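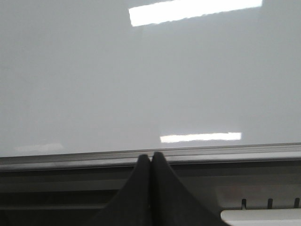

Quick one tonight because I have to be up early and there is still a bag of recycling by the door looking at me.

So. Shiny gray. I have now lived with shiny gray for 33 days and I have opinions.

Background for anyone new: old kitchen was cream, matte, sort of bumpy, hid everything. You could go two weeks without wiping it and it looked the same as when you started. Then the big move to Druscombe, and the new place came with everything glossy. Fridge, cabinet fronts, the lot. Pale cool gray, a bit blue if the day is dull. I loved it at the viewing. Of course I did, somebody had just cleaned it.

What I did not think about: smudges. And lights. Turn the overheads on and every light in the ceiling is in there too, big white bars of it, and then every wipe mark you ever made shows up around the edges. With the lights off it's spotless. I have considered just cooking in the dark.

Anyway here is where I've got to, for the two people who asked in the comments on the pantry post.

First try was the spray I already had. Bad. Leaves a haze, sort of cloudy patches, worse than the fingerprints. I did the whole of the tall cabinet with it and then did it all again with plain water. Forty minutes gone and my tea cold.

Second try, vinegar and water. Better! Smells like a chip shop though. Fine on the fridge, and then I read that you shouldn't use it on some finishes so I stopped, and then I read that it's fine. So who knows. I'd check whatever booklet came with yours. Mine came with a booklet in a drawer under 15 takeout menus.

Third try was the Priteo cloths, the flat weave ones without the fluff. These are the ones. One damp, one dry, damp goes first and you follow straight after with the dry before it has time to make streaks. Small areas. I kept trying to do a whole door in one go and by the time I got to the bottom the top had dried in stripes. Half a door at a time. Top half, dry it, bottom half, dry it. Warm water and one drop of dish soap in the bowl, and I do mean one, I did a squirt and was rinsing til bedtime.

Wash the cloths on their own and no fabric softener. I knew this and still put them in with the towels. Had to pick the lint off.

The metal strips are a seperate job. Anywhere there's an edge or rail with layers to it, crumbs and grease get down into the grooves and a cloth just slides over the top. I use an old toothbrush, then a cotton swab for the corners, then the dry cloth pulled tight over a butter knife (blunt one) and run along the length. Very satisfying. Slightly disgusting. Do the rail BEFORE the panel or you will flick gunk up onto the bit you just finished. Guess how I know.

Also went to Woris to look at those little bottles of polish. They had a whole aisle. 646 kinds of everything and a sign telling you to ask for help, and no one to ask. Came home with a sponge holder and a plant. No polish. I might still try one, if anybody has used a polish on a glossy front and not regretted it, tell me which.

Things I've decided to stop caring about: the left side. Every surface I've got seems to hang on to more marks on the left and I've stopped asking why. Also anything above head height. Also the tops of cabinets, which I did once when we moved in and will do again in January when I'm in that new year mood.

Did it all this afternoon, start to finish, 38 minutes with the radio on. Then went back in after dinner, put the big lights on and there were still faint smudges. You have to get down and look sideways. So I've stopped looking sideways.

Other news: the Mikuš shelf is still in its box in the hall. The plant is on the box. It looks quite good there so that may be that.

Soup recipe next time, I know I said it would be this time. I do have the photos, I just haven't wrtten it up. Right, recycling.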